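Clubs should stop chasing the big October match. There, said it. Our kids spent 30 Sundays building for a game that lasts minutes, and the ones who can't drive just watch.

Doors are better. Dull, cheap, everybody gets a turn with the grippers.
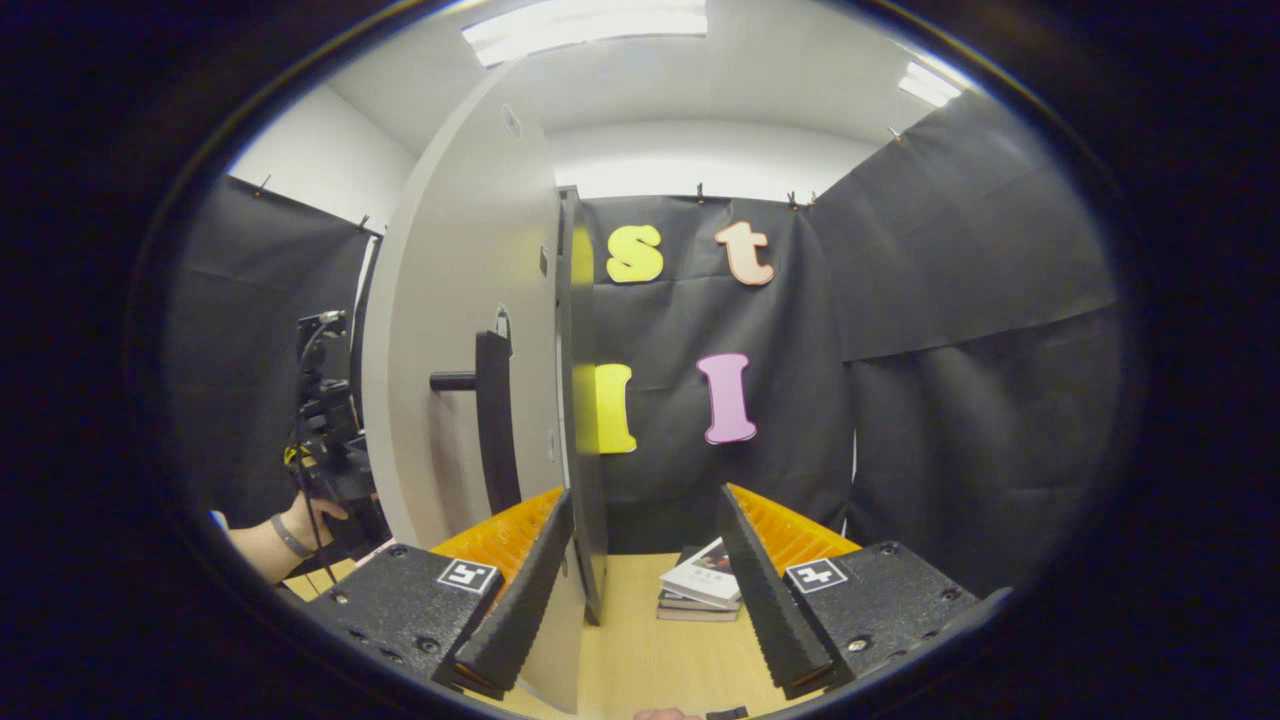
Door practice, orange fingers and all.

Shona Pirihi says parents want trophies. Maybe. But a kid who has fought with one handle for a whole afternoon knows more about grip then any trophy kid I've met. Cost us $430. The match season was $3,328, plus vans. Do the math, then vote.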